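Flundcombe Tennis Drive Passes 1,045 Balls

22 July 2022

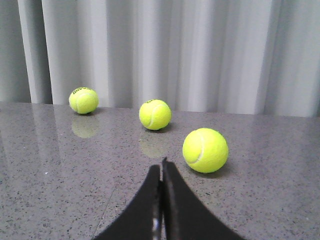
The Flundcombe ball drive has beaten its June goal of 500, and we couldn't be happier! Neighbors from Clumdale to Lacson keep clearing out closets and gym bags. Yellow-green fuzz on a gray speckled counter has become a very welcome sight. "Bring whatever you have, even one ball," says organizer Wilfredo Abella. Drop-off stays open all summer.

Related
Rurnmont courts reopen
Summer lessons for beginners

Contact Flundcombe Tennis | © 2022 | Back to top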